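Covering a Workbench with Cloth for Small Wooden Parts

Pale pegs, dowels and plugs are easier to find on a dark matte cover than on bare wood. Black cotton twill works well. Felt grips better but holds sawdust.

Cut the cloth to overhang the bench by 200 mm at the front and both sides. For a bench 700 mm deep, add the front overhang and leave the back edge flush with the wall. Wash and dry the cloth before cutting to size; cotton shrinks on the first wash.

Fix the back edge with double-sided tape, 18 mm wide, in one continuous strip. Pull the cloth forward by hand and clip it under the front edge. Soft folds can stay for sorting and test fitting. Smooth them out before standing pegs on end.

Hold a beige wooden peg near the top when setting it down or starting it in a hole. A grip near the bottom leaves the upper part free to tip.

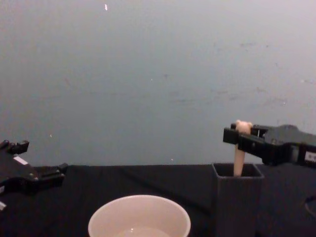

Lift the cloth by its corners when the job is done and shake it outdoors. A lint roller takes up the remaining dust. Do not use spray adhesive under the cloth if glue or finish will be applied on the same bench, as the cover has to come off first.

Replace the tape after up to 2 months of regular use.

Khải Kiều, Naremeo workshop notes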